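Workshop Tips: Looking After the Gripper on a PC Teardown Cell

6 min read

The cell at our Bradcombe shop takes apart and rebuilds desktop towers, mostly the drive end: data cables, power leads, caddies. It has two arms, one slatted aluminum table and a printed fixture plate for holding parts. Most lost time on it comes from small things at the gripper. These are the notes we keep next to the bench, tidied up.

Start with the screws. The finger links are held by hex-socket screws, and they work loose from constant opening and closing. Check them before the first run of the day with the arm powered down. Use a full-length hex key, never a ball end, and turn each screw only until it stops. If one moves more than a hair, take it out, clean the thread, add one small drop of medium threadlocker and leave it overnight. Do not put threadlocker on the pins.
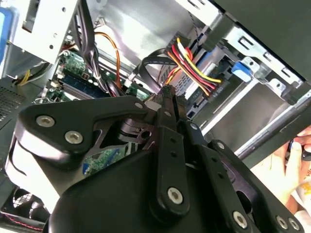 Play at the fingertips is the next thing to look for. Close the gripper on a scrap connector and try to rock it by hand. A little give along the finger is normal. Side-to-side give means a worn pin or a loose link, and a flat cable connector will go in crooked every time. We replace pins in pairs, left and right, even when only one feels bad.

Wipe the tips with isopropyl alcohol on a lint-free cloth. Old towers are full of dust and it packs into the corners of the links. Use a soft brush there. Compressed air drives the dust further in.

Setting up the table

The tower lies on its side with the open side up and the front panel toward the operator. Push it against the stops and try to slide it with one hand. If it slides, the stops are wrong. Rubber feet on some cases keep them from sitting flat on the slats, so check for rocking at all corners before teaching any points.

The fixture plate goes to the left of the tower. Bolt it, then check the tall post with a square. Printed posts lean over time if the shop gets warm, and ours had to be reprinted in July. Two perimeters are too few for the upright; use 5. 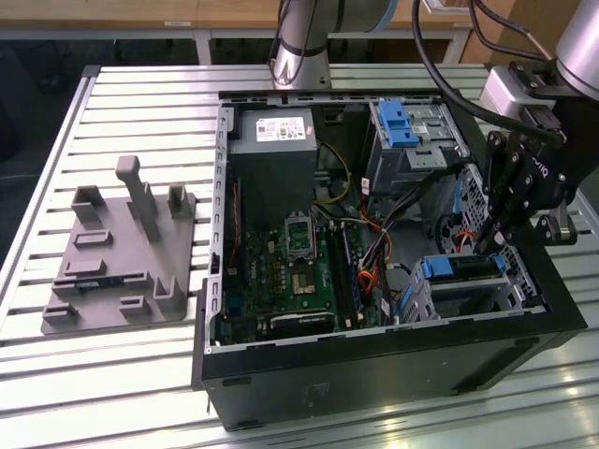

Teach the approach point well above the drive cage and come straight down. Diagonal moves inside a case catch on cables. Keep the speed low for the last part of the descent and set the force limit before the position, so that a bad point stops the arm early. Save the old program under a new name each time you edit it.

Route the arm's own cables with enough slack for the wrist to turn fully both ways, then run the wrist through its range by hand and watch the loop. Hook-and-loop straps are better than zip ties here. A zip tie pulled tight over a moving cable will break conductors inside the jacket, and the fault will come and go for weeks before anyone finds it.

Cables inside the case

Power leads are harder than data cables. The wires are stiff, they spring back, and they hold the connector at an angle. Grip the connector body, not the wires. If there is no room for both fingers, move the bundle first as a separate step.
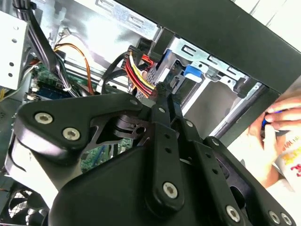 Fingertips at the wire bundle, next to the drive cage.

Plastic latches on drive bays get brittle. Press them in the middle. If a latch has turned pale at the bend, release it by hand and leave it out of the program.

Keep hands clear of the links while the arm is enabled. Use the hold button for any adjustment, including the quick ones.

Grease and spares

We use Skimero 7 on the finger pins, a very thin film applied with a toothpick. Too much grease collects dust and ends up on connector contacts. The Aubert dry lubricant also works but needs putting on twice as often.

Spares to keep in the drawer: a set of link screws, two pairs of pins, one pair of fingertips, a wrist cable. The Adberg tray that holds ours cost more than it should have, but the lid seals.

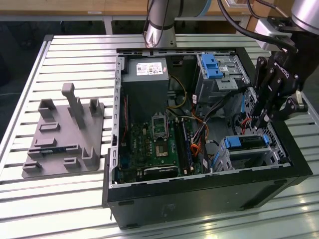

Log every service by cycle count. The calendar is a poor guide, as the cell may sit for a week and then run all day. We inspect pins at roughly 199 hours of run time, an odd figure left over from the first counter, which rolled over at 200. After any crash, however light, recheck the tool center point before restarting. Touch the tips to a fixed point on the plate from two directions and compare the readings. If they disagree, check the bolts on the wrist adapter before changing any numbers in the controller.

Shares 7 | Comments 2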